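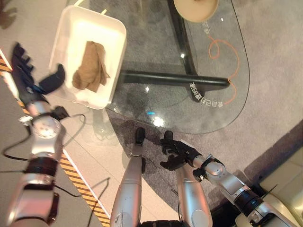
Wisex started with one noisy dehumidifier in a damp basement apartment, and with Nabil Zoubi wondering why it was so hard to find a plain answer about which one to buy. He began testing machines at home, his friend Bayu Saragih joined in, and before long the two of them were writing it all down for other people! We still care about the small stuff around a machine as much as the machine itself, right down to a tan cloth bunched up in a white tray, because the cleaning you do every week is part of owning any appliance.

What we cover
Dehumidifiers, air purifiers, fans and space heaters. Bayu handles anything with a filter, and Nabil takes the heaters (he is always cold, so it works out).

How we test
Every model runs for 15 days in a normal room with the door opening and closing — the way you'd use it. We check the noise at night, empty the tank ourselves and read the whole manual. So far we've published 23 full reviews, and we love going back to update the old ones.

Got a machine you're curious about? Write to us! We read every message, and a lot of our best reviews began with a reader's question.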